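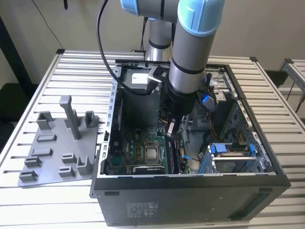 A desktop tower on its side, with the panel off and the power supply at upper left.

Humaira Mughal has strong opinions about people who throw away computers, and she will share them before you have sat down. "They say it's dead," she says. "I ask what they tried. They tried turning it on twice."

Mughal runs the desktop bench at Doststead, a repair and reuse shop that takes in office machines by the pallet and sends them back out to schools and families. In July the shop received 200 towers from a single office clearance. By the time I visit, on 16th October, 26 of them are still waiting in the hallway, where they also serve as seating.

She likes a tower to be worked on lying down, side panel off, everything facing the ceiling. "Standing up is for when it's finished," she says. "You wouldn't do surgery on a person in an elevator." I ask whether she has used that line before. She has.

Her first look inside is always slow. She wants to see where the cables run and what is sitting in front of what. Older office cases please her, and she gets almost tender about colored plastic. "Blue means touch me. Somebody in a design department cared about us for one afternoon."
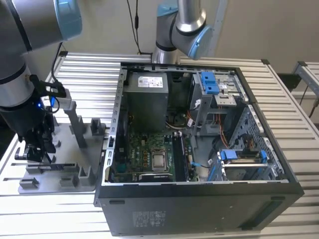 The trouble with memory

Most of what comes through the door needs less than its owner feared. Mughal puts memory at the top of her list, and she starts there even when the complaint is something grander.

"Take the sticks out, look at the contacts, put them back properly," she says. "Half the time people have pushed one end in and gone to lunch." She is a believer in the small white latches at the ends of the slots, and she listens for the click the way other people listen for the kettle.

What about the customer who swears it was working yesterday?

"It was always working yesterday. I have never met a computer that was broken yesterday."

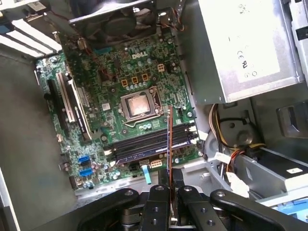
The Dell board, with its memory slots and a film of old thermal paste on the processor.

Thermal paste is the other subject on which she cannot be hurried. She cleans off the old stuff every time, with a lint-free cloth and alcohol, and she keeps a private ranking of the worst jobs she has seen. First place went to a machine whose previous repairer had applied it, in her words, "like frosting for a child he loved very much."

Does anyone use too little? "Sometimes. Those people are at least neat."

The shop charges schools $22 a machine, a price that makes her colleague Montri Ratanaporn wince and that she refuses to raise. Ratanaporn keeps the books and would also like his hallway back. "He says we could ask for more," Mughal says. "I say he could carry more towers."
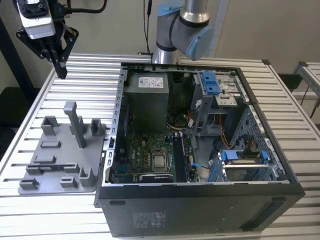

Usa Nilsuwan
Features writer

I ask what she would save if the building caught fire. She thinks about this for longer than I expected, and picks the screws. There is a tin of them under her stool, sorted by thread, and it has taken her years.

"Drives I can get. Power supplies I can get," she says. "The right screw, on a Friday, with a school waiting? No."

Then she asks me to stand up, because I am sitting on the next one.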